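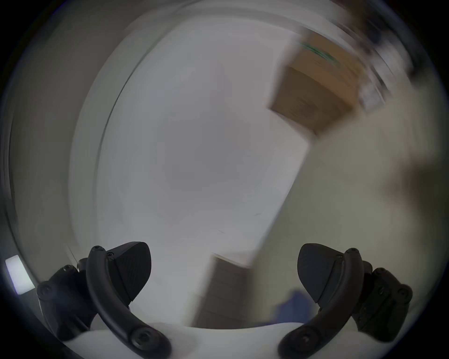 Denise Hatcher
Customer Information Editor, Bralledport Water
Mar 4, 2026

Work on the Tornero Road water main starts again this month after stopping for the cold spell in January. The old pipe under the road is cast iron and has been patched many times. It is being taken out of service and replaced with a new main on the north side, and every home and shop fed by it will be moved over to the new line. That comes to 784 connections.

The contractor is Cludero, the same firm that did the hill section. Crews will be on the street during the day only. Through traffic will be sent along Mkhize Avenue, and residents will be able to reach their own driveways except when a trench is open directly in front of them. A crew member will knock before that happens. If you have a delivery coming or need a clear path for a wheelchair, tell the crew when they knock, or call the office beforehand and we will pass it along.

The work is split into two sections. The lower section runs from the river bridge up to the old feed store. The upper section runs from the feed store to the pumping station. We had hoped to do the upper section first, but the gas company has its own digging to finish there and the order was switched. The map that went out with the last bill shows the old order. A corrected map is posted in the lobby of our office.

Most customers will have their water shut off twice. The first time is for testing the new main, and the second is when your own service line is connected. You will get a door tag the day before each one. Please read the tag even if you got one earlier, as the hours can change. Fill a few jugs and a bucket for flushing, and turn off the ice maker. If anyone in your home uses medical equipment that needs running water, call us now and do not wait for the tag. 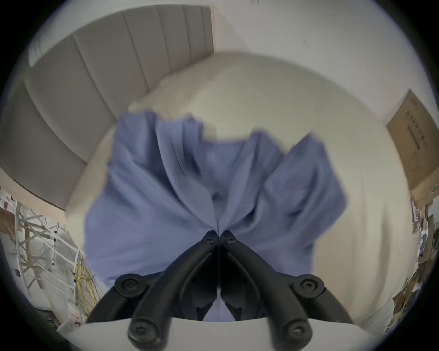 When the water comes back on, it may look cloudy or brown. Cloudy water is usually just air and will clear from the bottom of the glass up. Brown water comes from rust and sediment that got stirred up in the old pipe. Run the cold tap in the bathtub until it is clear, then run the other cold taps. Leave the hot water alone until the cold is clear, or you will pull the sediment into your water heater. Hold off on laundry as well – rust stains are hard to get out of white sheets, and chlorine bleach makes them worse. If a load does come out stained, keep it damp and wash it again with a rust remover made for fabric. The dryer will set the marks.

Faucet screens often clog after this kind of job. Unscrew the tip of the faucet, rinse out the grit and put it back. If your pressure is still low after that, let us know and we will check the meter.

A few people have asked about lead. Our records show copper service lines along most of Tornero Road, but the records for the older houses near the bridge are thin. Cludero will look at the pipe on both sides of the meter as each connection is made and write down what is there. You will get the result by mail. If the pipe on your side is lead or galvanized steel, the letter will explain how to apply for help with replacing it.

Lawns and sidewalks will be patched with gravel at first. Final paving and seeding come after both sections are finished and the ground has settled. Mark any sprinkler heads or buried dog fence near the street with a flag or a stake before the crew reaches your block.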